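Hand-held gripper demos: the policy closes too early on small objects on a shelf

Asanka Mridha
November 2022

Hello all. I record demonstrations with a hand-held gripper (wrist view only, fisheye lens) for a task of taking small items from a wooden shelf. I have 52 demonstrations. The trained policy reaches the correct item, but it closes the fingers too early and pushes the item to the back. With remote control of the arm I did not have this problem, but remote control is very slow for me – one good episode takes many tries. Should I record more, or is my way of showing the task wrong?

Florian Jacquet

More data. We stopped at 1000 and it was fine.

Flora Kinnear

I would not record more before you look at what you have. I had the same problem in October, and the cause was my own hand. When I hold the tool I am in a hurry, so I begin to close while I am still moving forward. The policy learns exactly this. Please try these points:

Stop for a short moment before you close. After I changed this, 30 new demonstrations were better than all my old ones.

Check the delay between the finger width and the video. If the width signal comes early, the robot will also close early.

Start with the fingers fully open and the item between them in the view. My shelf has books, bottles and a tea cup with a lid behind the item, and I take the pale green soap dish first, with one jaw on each side.

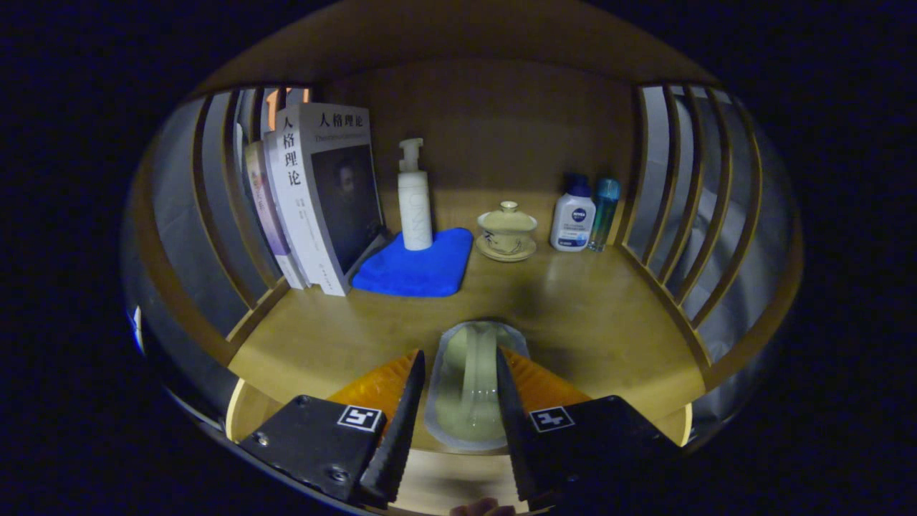
Noémie Mallet

I agree with Flora about the delay. We use the Clitonari software and there the delay was set to zero by default, so please check this value. Also, keep the old recordings in a separate folder and do not mix them with the new ones. I mixed them once and it took me two days to sort them again.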